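Erkton clip-on stage light: six months with our drama group

June 15, 2023

I bought two of these in January for our youth theatre, after the old lamps in the hall finally gave up halfway through a tech run (of course they did). We do small shows, mostly monologues and short pieces by the older teenagers, so I didn't need anything grand. The Erkton is 50 quid a lamp, and the Brilulero I'd been eyeing was 280, so you can guess which way I went!

The good bits first. It's bright enough for a hall that seats 300 if you're only lighting one or two people, and the warm setting is lovely on faces. Gwilym Jarman, who runs our tech desk, had both of them clamped up and pointed the right way before I'd got the kettle on. The dimmer is smooth down to a low glow, too – we used that for the hospital piece and you could hear people sniffing in the back row.

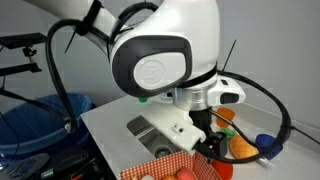
Now the grumbles. The fan is noisy, and in a quiet speech you do notice it from the front seats. The lead is far too short, so add an extension to your basket. And the gel holder is flimsy; one of ours snapped at the dress rehearsal and we finished the run with tape.

Would I buy them again? For small pieces, yes, four stars. If you're doing a full musical I'd save up for something with a bit more punch.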